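Director of Student Ministries
Lamont Road Church, Gastulport

Position: Full-time, salaried
Reports to: Kenneth Guthrie, Executive Pastor
Start date: April or by agreement

Lamont Road Church is seeking a Director of Student Ministries to lead its work with young people in grades six through twelve. The Director will plan and oversee weekly programs, teach Scripture, train adult leaders, and work closely with parents. The position has been vacant since the previous Director accepted a call overseas, and an interim team has continued the Wednesday-style midweek program in shortened form during the search.

About the church

The congregation was founded by families who had moved to Gastulport to work in the shipyard. Membership now includes households from the city, from Rostenby, and from the farms along the river. The student ministry serves 200 young people over the course of a school year, many of whom come from homes with no connection to a church. The church holds to the historic creeds and practices believer's baptism. A full statement of faith will be sent to each applicant on request and must be affirmed in writing before an offer is made.

Responsibilities

The Director will teach at the midweek gathering and at the Sunday morning class for high school students. Teaching plans are prepared a semester at a time and reviewed with the Executive Pastor.

The Director will recruit, screen, and train small group leaders. All adults who serve with minors must complete a background check and the church's child protection course before their first meeting with students. The Director is responsible for keeping these records current.

The Director will organize the winter retreat at Rostenby and the summer service week, including transportation, medical forms, and lodging. The church shares the retreat with two neighboring congregations, and the Director will represent Lamont Road in its planning.

The Director will visit students and families in times of illness or grief, and will refer matters beyond his or her training to the pastoral staff or to a licensed counselor.

The Director will manage the annual student budget, approve purchases, and submit receipts by the end of each month. A discretionary fund of $3000 is available for students who cannot meet the cost of camps and retreats. Requests to this fund are confidential.

Qualifications

Applicants must hold a bachelor's degree, preferably in biblical studies, theology, education, or a related field, and must have at least 2 years of experience in student ministry. Experience may be paid or unpaid. Seminary training is welcome but not required. Applicants must be members in good standing of a local church, must hold a valid driver's license, and must be able to work evenings and occasional weekends.

The successful applicant will write and speak clearly, keep orderly records, and show patience with students who have questions about the faith. Ability to lead music is helpful. The Director will not be expected to lead the congregation's main worship service.

Compensation and benefits

Salary will depend on education and experience. Benefits include health insurance, a retirement contribution, a book allowance, and paid vacation. The Director may take one week of study leave each year in addition to vacation. Assistance with moving costs is available for applicants who live outside the county.

How to apply

Applicants should send a cover letter, a résumé, and a personal account of faith of no more than 5 pages. Please include the names of three references, one of whom must be a current or former pastor. A recording of a recent lesson or talk should be submitted through the Sosell applicant page, where all other materials may also be uploaded. Paper applications may be left at the church office before 4:00 p.m. 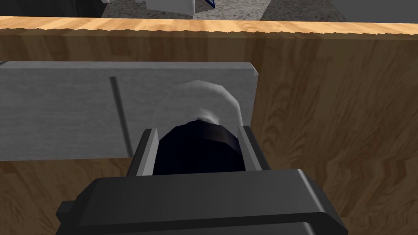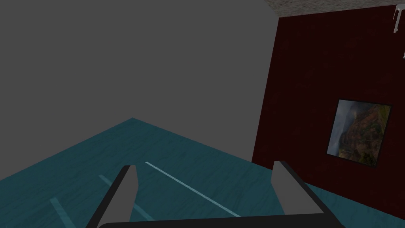 Applications will be read as they are received, and the position will remain open until filled. Selected applicants will be invited to a telephone interview with Kenneth Guthrie. Finalists will then spend a weekend in Gastulport, during which they will teach a lesson, meet with parents and student leaders, and share a meal with the elders. The church will cover travel and lodging for finalists and their spouses.

References will not be contacted without the applicant's permission. Questions about the position may be directed to the Executive Pastor through the church office.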